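Entili Batch Scanner: Frequently Asked Questions

What does Entili do?

Entili takes a folder of scanned pages and turns it into searchable files, all in one go. Point it at a folder, pick a format, press Start, and go get a coffee! It reads the text on every page and keeps the original scan underneath, so the page still looks the way it did on paper.

How many pages can I run at once?

The free version handles 50 pages per batch. With a license you can go up to 800. If your job is bigger than that, split it into folders and add them all to the queue (this works really well overnight).

Which version of Windows do I need?

Windows 10 or 11, 64-bit, with at least 4 GB of memory. We don't have a Mac version yet, but Senad Stoyanova is working on one and the early builds look great.

Can it read languages other than English?

Yes! The October update brought us to 83 languages. Open Settings, choose Languages, and check the ones you want. Only check what you need, as every extra language slows the reading down a little.

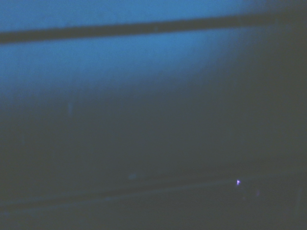 Dark bar, blue light

Why do some words come out wrong?

Usually the scan is too faint or too small. Try scanning again at a higher resolution, or turn on Sharpen Text before you start. Handwriting is still hit or miss, and we'd love to see your trickiest pages, so please send them in.

Will Entili change my original files?

No. The finished files go into a new folder called Done, right next to the originals. You can pick a different place under Settings > Output.

I used Luson before. Can I bring my settings over?

You can. Choose File > Import Profile and open your old Luson profile. Folder names and page sizes come across fine, but you'll have to set up passwords again.

Can I move my license to a new computer?

Sure, as often as you like. Click Release License on the old machine first, then type your key on the new one. If the old machine has died, write to Gediminas Ots at the help desk and he'll free it up for you.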